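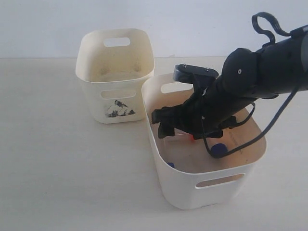 Opinion | Town & Neighborhood

Keep the Repair Counter Open

The town of Holtatow plans to close the repair counter at the Nornside branch library at the end of October. The notice went up by the front desk on a Wednesday, and it gave one reason: low use. I have used the counter for years and I think the town is making a mistake. I also think the people defending it have been making the wrong argument.

The counter is a window at the back of the building, next to the restrooms. You bring in a lamp, a toaster, a fan or a coat with a bad zipper. Someone writes you a ticket. If the item can be fixed with the parts on hand, you pay for the part and nothing else. If it can't, you are told so and you take it home or leave it for recycling.

Last year the counter took in 985 items. The town report puts this figure next to the number of library visits, where it looks very small. That is a strange comparison. A person visits a library to return a book, use a computer or get out of the rain, and may do it three times in a week. Few people break a lamp three times in a week. A better comparison would be the number of items that went to the Pidalthorpe transfer station and could have been fixed, but the town doesn't keep that number.

Supporters of the counter like to talk about waste. They say every toaster saved is one less in the landfill. This is true, and it isn't very persuasive. A toaster weighs little. If the town only wanted to cut what it sends to Pidalthorpe, it would do more with yard clippings and cardboard, and the council knows that. When the argument is about weight, the counter loses.

The stronger case is about money in people's pockets. A decent box fan costs $30. For some households that is a minor annoyance, and for others it is the difference between a hot bedroom and a bearable one until the next paycheck. The usual repair on a fan is a new cord or a cleaned switch. The part costs a couple of dollars. No shop in town will do that work at a price that makes sense, and I don't blame the shops. They have rent to pay, and an hour of labor costs more than the fan.

That gap is where a public service belongs. We accept this with books. Most books at Nornside could be bought by most of the people who borrow them, and the library lends them anyway, and the town is better for it. The same thinking holds for a sewing machine that needs a belt.
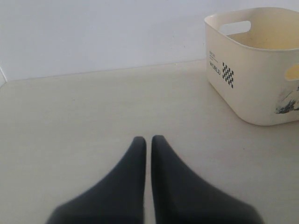

What the closing would save

The town says it will save the wages of two part-time workers and gain some floor space. The wages are real money. The floor space is not much of a gain. The plan calls for a vending area, and there is already a store across the parking lot that sells drinks and chips for less than any machine will.

The report also says that 67 percent of branch users surveyed had never used the counter. I believe it. I would like to know how many of them knew it was there. The sign points down the hall toward the restrooms and doesn't mention repairs. The hours are printed on a sheet that is taped to the window itself, so you have to find the counter in order to learn when it's open. The town website lists it under "Other."

Opening hours are the second problem. The counter runs on weekday afternoons and shuts before most people get off work. I have had to leave my job early to drop off a lamp. A service that closes before its users can reach it will always show low use, and then the low use becomes the reason to end it.

A fair test

I would move two of the afternoons to evenings, put up a proper sign, and list the counter on the front page of the website. Run it that way for a year and then count the tickets. If the numbers are still poor, I will accept the result, and I'll say so to the council.

Zeleke Hardware has offered to supply cords, plugs and fuses at cost during a trial year. The council thanked the store and put the offer aside until after the vote. I think that is backward. The offer changes the cost of the service, and the cost is supposed to be what the vote is about.

There are fair complaints about the counter. Waits can be long. Some items come back with a note saying only "no part." The workers are not allowed to open microwaves, and people get upset about that every week. All of this could be handled with a clear list of what is accepted, posted where people can read it before they carry something heavy in from the car.

The vote is set for next month. Comments can be left at the front desk at Nornside or at the town office before 4 p.m. on any weekday.

More in Opinion
The Holtatow bus should stop at the clinic
Parking fees at the Pidalthorpe trailhead are too low
Why I stopped mowing in April
Letters: Library hours, leaf pickup and the new crosswalk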